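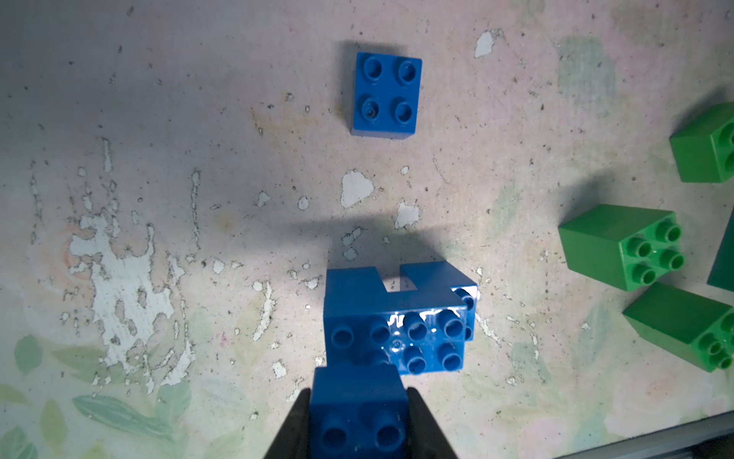 Thread on interference fits, as I've spent most of August on one. A fit is two numbers: the size of the hole and the size of the thing going into it. If the thing is bigger, you have interference and it holds by friction.

2/ The amount of interference is tiny. On the Havness bushing we're at 80 microns on the diameter. Go over and the housing cracks. Go under and it walks out under vibration.

3/ Plastic complicates this. It creeps. Hold it under constant strain and the stress relaxes, so grip on day one tells you little about grip after a summer in a hot shed.

4/ Moulded parts also shrink as they cool, and not evenly. Thick sections shrink more. This is why you core them out and keep the walls the same thickness.
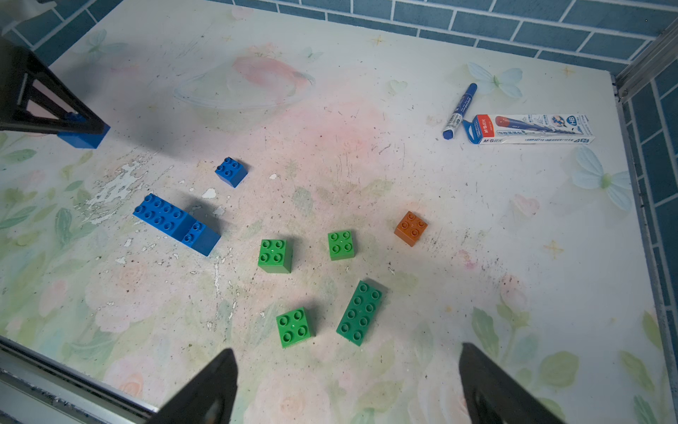
Chunky bricks in blue, green and orange, on the floral table.

5/ We measured 473 bushings from the Pivberg tool. Spread was fine within each cavity. Between cavities it was poor – cavity 3 ran small every time.

6/ Tshepo Nel suggested checking the cooling line before touching the steel. Partly blocked with scale. Flushed it, and cavity 3 came back into line with the others.

7/ Still open: whether the Jindska resin creeps less at the same wall thickness. Samples are in the oven now. Will add the numbers to this thread when they come out.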